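Home Talks Notes Archive Contact

Speaker notes: Keeping a Family Recipe Alive
Bit-na Lim, February 2026

Opening

Good evening, everybody, and thank you for coming out. Give people a moment to sit down and finish their coffee. Mention the sign-up sheet by the door now, so I don't forget it at the end like I did in October.

I want to start with my grandmother's radish soup. She made it every winter of my childhood, and when I finally asked her for the recipe she told me, very patiently, to use "enough" radish and cook it "until it's done." I wrote that down on the back of an envelope and I still have the envelope. (Hold it up. Let it go around the room if the group is small.) That envelope is the reason I got interested in this subject, and it took me a good long while to get from there to a soup my mother would agree to eat.

What I have at home

I keep my family's recipes in a card file, and there are 98 cards in it at the moment. Most are in my handwriting, a good many are in my mother's, and a few came from an aunt who wrote so small that I need my reading glasses and a lamp. Of those 98, I have cooked 65. The rest I am working through slowly, and I'll admit that two or three involving liver may have to wait for a braver member of the family.

Pause here and ask: who has a box, a drawer, a folder, a cookbook with papers falling out of it? Let people answer. Somebody usually has a wonderful story, so don't hurry this part.

Getting the recipe out of the cook

Most home cooks don't measure, so asking them for measurements makes them nervous. What works much better is to stand in the kitchen with them. Bring a scale and a few bowls. Before the flour goes in, ask if you can weigh the bag, then weigh it again afterward, and you'll have your number without anybody having to stop and think. My mother was suspicious of the scale the first time and by the third visit she was handing me things to put on it.

Write down what they say as well as what they do. "Stir it like you're not in a rush" is a real instruction. So is "it should sound like rain," which is how my aunt described onions at the right heat, and I have never found a better way to put it.

Ask about the pot, too. A recipe that came out of a wide, shallow pan will behave very differently in a tall one. I lost most of a winter to that soup before I learned that Grandmother's pot was twice as wide as mine.

(Sip of water. Check the clock. If we're running behind, skip the pot story and go on to storage.) 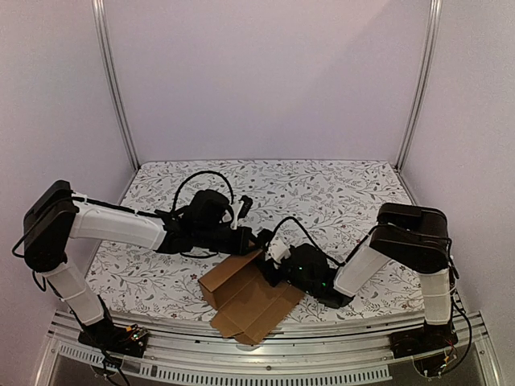
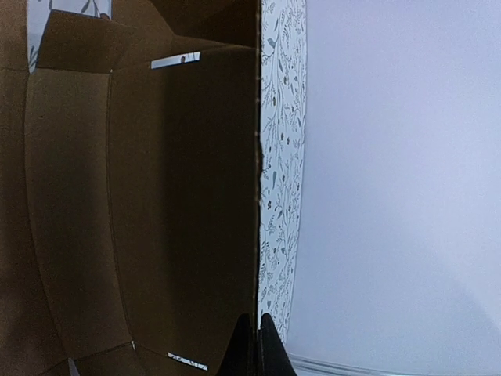

Burneo Community Kitchen Club, Talks and Tastings Group

Paper and how to store it

Splattered cards are fine. I love a splattered card, you can tell at once which recipes people cared about! What you want to watch out for is damp, sunlight and old tape. Keep the originals somewhere dry and dark, away from the stove, which I know is exactly where all of us keep them. Make a copy for cooking and let the copy get dirty.

Don't put new tape on an old tear. Slip the card into a clear sleeve instead, and the pieces will stay together perfectly well. For pencil that has faded, try reading it by a window with the card tilted a little, first one way and then the other. I recovered my aunt's whole plum cake that way, except for one line that could be either "cool" or "cook." We've tried both. We prefer "cool."

When you type up a recipe, leave the original wording alone and put your own notes underneath with your initials. I used to tidy as I went, and I regret it now, as there are cards where I can't tell my mother's advice from mine.

The Jalach cookbook

Tell the story of the Jalach church cookbook. It was put together from neighbors' recipes, and there are 34 of them in it, nine for potato salad. People laugh at this, and they should, but do go on to say how different those nine are. One has apple. One has warm bacon dressing. One says only "make as usual," signed Mrs. Deschamps, and I would give a great deal to know what was usual at her house.

Then on to the Gretberg collection, which is the big one. It has 2,035 recipes, all clipped and sorted by one family over three generations, with remarks in the margins. My favorite remark is next to a molded salmon dish: "Served to Harold's boss. He did not get the raise."

Trying it at home

Suggest starting with one dish. Pick the one you'd miss most, and call the person who makes it this week, even if you only talk for ten minutes. If that person is gone, call somebody who ate it. My cousin can't boil an egg, but she remembered that the soup had a piece of dried kelp in it and that Grandmother fished it out before anyone sat down. None of the cooks in the family had remembered that.

Cook it, write down what was off, and cook it again. Date your notes. Expect the first few tries to be a bit sad, and eat them anyway with plenty of rice.

Questions

Likely ones: how to convert old can sizes (handout, second page), what to do when two relatives disagree (write down both versions, with names), and whether the soup recipe is available. It is, on the yellow sheets next to the sign-up. Please take one, and please tell me how yours comes out.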